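工作记录 2018年7月5日 Karndale 房间

今天的内容:房间布置核对,小方桌台面整理,软垫类物件的摆放试排。接 Pirzada 清单第4项往下做。

先看房间。墙面和顶面均为白色,反光偏强,顶上荧光灯全开时台面阴影发灰、边缘软,关掉靠里一组后对比好一些,但角落偏暗,最后仍按全开处理。顶部管线沿梁走,烟感位置不动,后墙的长搁板保留,暂不放东西。门洞处那片红砖不刷,维持现状。

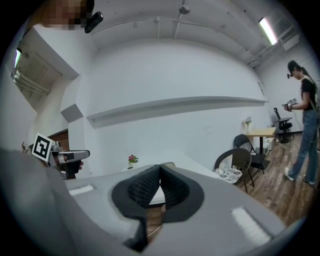
搁板承重没有资料,按以前的习惯单段不超过400克,只放纸样和标签。需要查 Tindanis 的安装单,单号882,找到后补进本页。

地面为木地板,深色,椅脚移动容易留痕,下次带毡垫。黑框椅子两把:圆形那把配白底黑花坐垫,放在小桌旁;弯背那把退到后面,标签先不撕,等 Prornorano 那边对完账再处理。

台面部分。小方桌白色,盆栽(红花)固定放在远端左角,不再来回挪,作为摆放时的参照。米色椭圆物件(像软垫)放中部,平放,接缝可见。台面其余位置留空,线缆尽量从桌沿下走,不要横过台面。
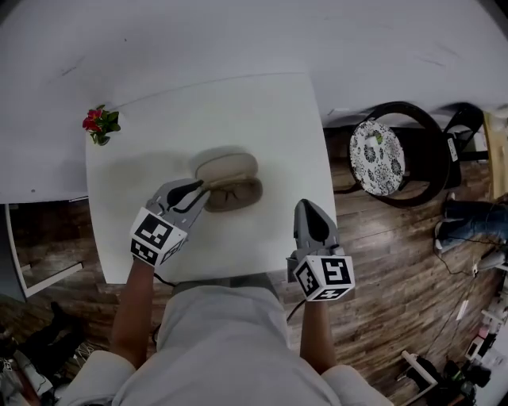

软垫试了两种取法:从近侧边缘压住再推,和从两侧夹。前者位置容易控制,但软垫会跟着转一点;后者取得稳,放下时接缝方向常偏。两种都记,暂不定标准。坐姿操作时膝盖离桌沿太近,椅子应后移一些,桌高不改。

线缆:右手一侧余量偏大,垂在腿上,起身时要先理线。左侧正常。

物料:软垫编号512,入库标签字迹偏淡,需重打。

遗留:
1. 882号安装单未找到。
2. 毡垫未买。
3. 长台下方白框柜子的灰色面板是否可拆,未确认。
4. 软垫两种取法各补一组,台面布局照今天的不变。

长台台面今天没有整理,放到下一次。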